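How I clean my speckled desktop and the mouse pad on it

My friend Radwa Nasr swears speckled tops never need wiping, and I get why she thinks so! All those gray and brown flecks hide crumbs like a dream. Run your palm across one, though, and ugh. I do mine every Monday.

Step 1. Move the mouse pad. Mine has The Starry Night on it, moon and all, and I'm a little precious about it.
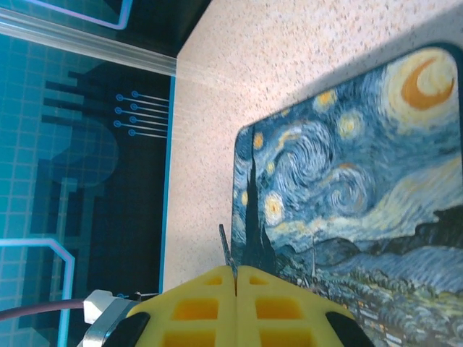 I wash it in the sink with cool water and 2 drops of dish soap, going in circles with my fingertips (no scrub brush, please, I ruined a pad that way in August). Rinse, press it in a towel, and lay it flat overnight.

Step 2. Wipe the top. Damp microfiber cloth, long strokes, back to front. Then get your head down low and look across it toward the light, and you'll catch the streaks you missed.

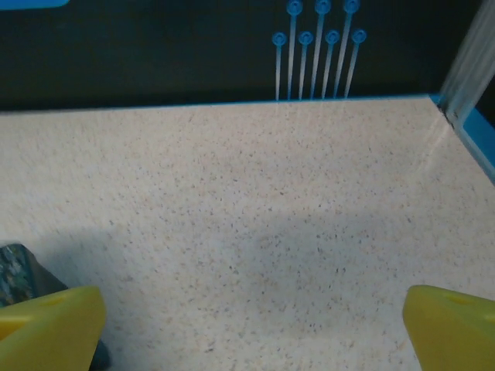
Step 3. Dust whatever stands around the edges. For printed panels I use a dry cloth only, top to bottom. I tried a Hendutix spray once and it left a cloudy patch that took three goes to buff out.
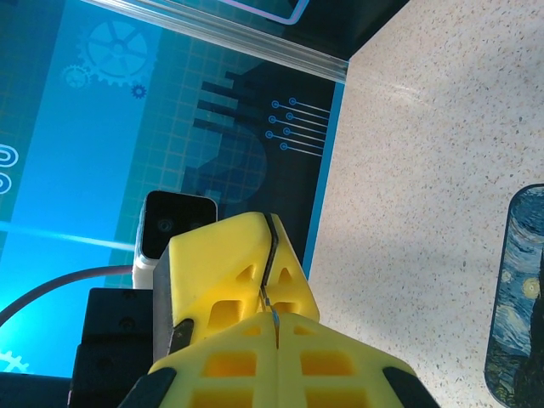 The panel with the gears on it. Dry cloth only!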